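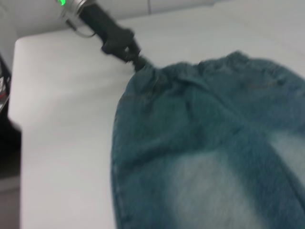 **Figure 3.** Wrist camera view during collection of the jeans task. The gripper has closed on the top edge of the garment, near the waistband.

### 3.2 Collecting the demonstrations

We gathered 128 demonstrations of garment handling by teleoperation. Two operators, P. Berchtold and E. Rind, took turns guiding the arm and changed places after every 14 demonstrations. Each demonstration started with a garment dropped on the table by hand, with no attempt to place it the same way twice. The operator then picked a grasp point, closed the gripper, and tried to fold the garment once.

Jeans were harder than the other garments in the set. Denim is stiff, and a grasp on a single layer often slips during the lift. We told operators to take hold at the waistband where they could reach it. A pinch there gathers the cloth into short folds (Figure 3), and we labeled the first video image after closing as the grasp event.

Many wrist images are blurred by motion. An early version of our filter, written for the Markeck set, threw these out, and most of the approach phase went with them. We now keep all images and let the policy train on them as they are. Faded patches in the denim caused a separate problem: the Grileo segmenter sometimes marked pale areas as table, so we corrected those masks by hand.

Failed grasps were kept if the operator recovered within 2 tries. Longer failures were stored in a separate folder and are not used in the results of Section 4.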